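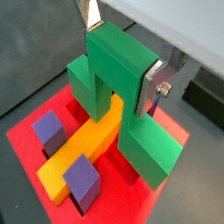 4.2 Rules for counting a trial

Most arguments in our lab during July were over the word "done." A block that sits in its pocket is done. A block that leans on its pocket, one corner up, is done according to whoever built the controller and a failure according to everyone else. We therefore wrote the scoring rules before the main runs and gave them to Hsin-yi Ko, who had no controller to defend.

A trial starts when both fingers close on a block and ends when they open. Anything the arm does in between counts, including things its authors would like to call warm-up. Figure 2 shows the grip on the green block, held above the red foam board with the yellow bar and two purple cubes already on it. Under our rules, a block at this stage earns nothing. Earlier drafts gave partial credit for a clean lift, and scores rose nicely until Yen-ting Kwok noticed that one policy had learned to lift beautifully and do little else.

Three further rules apply. If a held block moves a piece already on the board, the trial is scored as a failure, even if the held block then goes in. If an operator touches the board, the trial is thrown out and logged with the operator's initials - a measure that cut touching by more than any warning sign had. The wrist video is kept for every trial, good or bad, and the scorer sees it with the policy name removed.

We ran 3000 trials under these rules. Of these, 496 were sent to a second scorer, mostly over the question of whether a foot of the green block was fully down. We now settle this with a straightedge laid across the block, an instrument that cost less than the meeting in which we chose it.

The rules were frozen on 1st September. Two requests for changes have come in since then, both from authors of this paper, and both would have raised their own scores. They are printed in full in Appendix B.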